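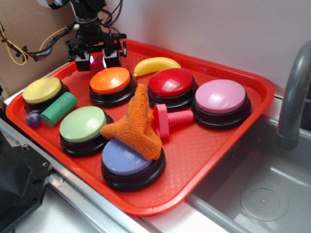

*水槽边的红托盘和圆按钮，后排左起黄、橙、红、粉。*

## 九月，茜草缸，续

上午九点多开缸。先记结果，怕晚点又忘：低温那条路走通了！羊毛出来是很正的砖红，偏一点点橘，比上一缸那种发闷的棕红好看太多，我拎着纱在窗口站了好一会儿。

配方和过程：

- 羊毛纱，Celtlow 的双股，干重 258 克，提前一晚泡水
- 明矾媒染，按纱重 15%，另加塔塔粉 6%，媒染后没晾，拧干直接进缸
- 茜草根，Grecu 那批切片，与纱等重，冷水泡过夜，第一道水倒出来另存（黄得厉害，后面说）
- 碳酸钙一小撮，自来水本身不算软，没敢多放
- 升温很慢，到 60 度停住，保温，中间翻纱，关火以后留在缸里自然凉

上一缸的问题我现在基本确定是温度。那次我一边升温一边去接电话，回来已经冒小泡了，估计有八十多度。茜草里的棕色成分高温下出得快，红就被盖住了。书上都写着，写得清清楚楚，可是自己煮坏一缸以后再看那一段，感觉完全不同。

这次温度计用铁丝吊在缸中间，没有碰底。之前图省事靠在缸壁上，读数偏低，以后一律吊着。

### 第一道水

Borislav 建议别倒。他的做法是把冷泡的第一道水单独拿来染丝，我试了一小块 Jonine 的电力纺边角料，媒染同上，泡到下午。出来是杏色！很薄很透，叠两层又变深，接近烤过的面包皮。这个颜色我在别的染材里没见过，洋葱皮太艳，石榴皮发绿，都不是这个味道。

边角料太小，看不出匀不匀。下次正经裁一块方巾试。

第一道水还剩大半壶，放冰箱了，壶上贴了条。**不是茶，别喝。**

### 铁

晚一点从主缸里剪了几段样纱，做铁后处理。硫酸亚铁，纱重 2%，温水里过三分钟就捞。变化快得吓人，下去的时候还是红，数不到二十就往紫褐色走。三分钟那根已经是李子干的颜色，沉沉的，我喜欢，但摸着确实比原来糙。

又补了一根只过一分钟的，颜色停在红和紫褐中间，手感没怎么变。这根最好。以后想要暗红就按一分钟来，铁量再往下减一半也值得试。

铁的那只盆一定单独放，单独刷。上个月黄缸发灰，我查来查去，最后怀疑到搅棒上。现在铁用的搅棒头上缠了黑胶带，其他缸谁也不许碰它。

### 碱

剩的一点缸液里加了小苏打水，放进一段样纱。往粉紫方向偏，不强烈，在灯下几乎看不出，拿到窗边才明显。清水漂过以后又退回去一些。要不要做，看以后有没有人点名要冷一点的红吧，目前我站暖的这边。

醋那段几乎全橘了，也很漂亮，像柿子。柿子色配杏色丝，我已经在想围巾了，先打住。

### 尾缸

主缸捞完颜色还很足，倒掉太可惜。第二浴放了没称重的零头纱，下午四点多进去，同样 60 度。出来是珊瑚红，比头缸清亮。第三浴是很浅的肉粉。三浴排在一起晾，渐变特别顺，中间一点断层都没有，Borislav 路过的时候把第二浴那绞拿走了，说要织帽子边。回头得问他要织片看，我想知道茜草在平针和桂花针上差多少。

根渣没扔，摊在网筛上阴干。Renditz 那边有人说干透以后再磨一次还能出一浴，我半信半疑，但是根渣又不占地方。

### 水洗

头缸第一遍水洗掉色不少，第二遍明显淡，第三遍加了中性洗剂，水里只剩很浅的粉。我原先习惯染完当晚就洗，这回分出一绞，打算带着染液晾到全干，放几天再洗，比较一下谁掉得少。标签：

| 样 | 处理 | 目前颜色 |
|---|---|---|
| A | 头缸，当晚洗 | 砖红 |
| B | 头缸，晾干后洗 | 未洗，看着更深 |
| C | 铁，三分钟 | 紫褐 |
| D | 铁，一分钟 | 暗红 |
| E | 小苏打 | 红，略冷 |
| F | 醋 | 柿橘 |
| G | 二浴 | 珊瑚 |
| H | 三浴 | 浅肉粉 |

标签用的是无纺布条加油性笔。纸的泡烂过，木片会自己掉色，无纺布目前最省心，就是要在打结前写字，打完结再写就歪得没法认了。

### 日晒

南窗那块卡纸该换了。旧的一张是夏天挂上去的，左半遮住，右半露着：

- 茜草：右边浅了一点，色相没跑，很能打
- 木樨草：几乎没动，黄得理直气壮
- 姜黄：没了。真的没了，右半边像没染过一样
- 紫甘蓝：不提了

姜黄那一条我舍不得揭，谁再来问“姜黄能不能染窗帘”就领他去看。

新卡纸绕 A、C、D、F 四根，外加杏色丝一条，遮法同旧卡。挂 11 周。

### 库存和要买的

茜草切片还剩 987 克，够再开几缸，不急。明矾快见底了，写进 Renditz 的单子里，顺便问有没有小包装的木樨草籽，我想在后院种一垄试试。塔塔粉也要。大号网袋坏了一只，线头老是勾进羊毛里，补一下还是换新的再说。

Celtlow 的纱这批比上批松，吸水快，染得也匀，绞纱的八字结只打了四处就够，没缠。如果下批还是这个捻度就多囤。

### 下次

先做水。同样的根、同样的纱，一份自来水，一份纯净水加碳酸钙，别的全部锁死。Borislav 赌加钙的更红，我赌看不出来，输的人刷缸。

然后是木樨草打底套茜草。橘色系我现在手里全靠醋，怕日子久了往回退，套染应该稳得多。木樨草先染还是后染？两种都做，反正小样费不了多少纱。

靛蓝缸今天只掀盖看了一眼，液面有铜色的膜，花沫也还在，闻着正常，喂了一点麦麸。等茜草这边样子都干了，挑一绞三浴的浅肉粉下去过一次蓝，想看看会不会出来灰紫。想到这个今晚有点不想回家。

关火、断电、铁盆反扣。B 绞挂在门后，别收。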